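Search this site Go

What the reopened Candstead museum is like right now
9 June 2020
By Min-kyu Yoon

The Candstead Museum of Local Life let a small group in for a preview last week, before the general public gets its turn. I went with low expectations. The museum had been shut since the middle of March, and its emails during that time promised a "reimagined visit," a phrase that has rarely meant anything good for the visitor. 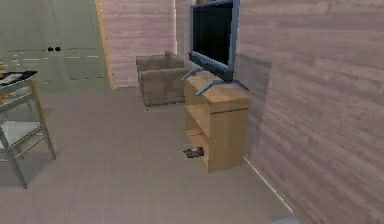
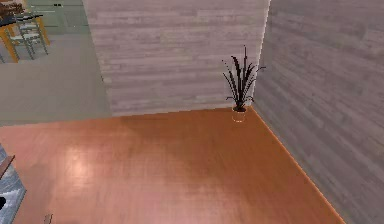
Computer renderings: a television on its stand, and a potted plant in a corner.

You now book a time slot online. The system is called Willov, and it took me three tries to get through it. It wanted an account, a password and a phone number before it would show me which hours were open. The front desk says people without internet can call. I called twice the day before and got a recording with the old winter hours on it.

Admission is capped at 20 people per half hour. Masks are required, there is tape on the floor, and you walk the galleries in one direction only. I have no quarrel with any of that. My trouble is with the route, which takes you past the gift shop before you have seen a single exhibit and then past it again on the way out. The drinking fountains are off. The shop sells water.

The main draw is supposed to be the Mahmoudi collection, 565 pieces of household pottery given by the family and cataloged during the closure. The press sheet says 489 of them are on view. Maybe so, but many are on shelves well over my head, with no labels I could read from behind the rope. The printed guide has been withdrawn for health reasons and replaced by a phone app from Joratico. It knew the first two rooms well. In the third it told me I was looking at a butter churn. I was looking at a fire extinguisher.

The pottery I could see up close is very good. There is a brown glazed crock with a thumbprint near the base that I would drive back for, and the case of mended plates has been lit by somebody who knows how.

I asked the guide how the museum was doing for money. She said donors had been generous in May and that the goal was 1,000 new members by the end of the year. When I asked how many had signed up so far, she said she would have to get back to me. She has my email address.

The upstairs galleries are still closed, along with the reading room and the coat check. The ticket price has not changed. If you mostly want the old schoolroom and the map cases, both upstairs, I would wait.

Contact us | Copyright 2020 | Back to top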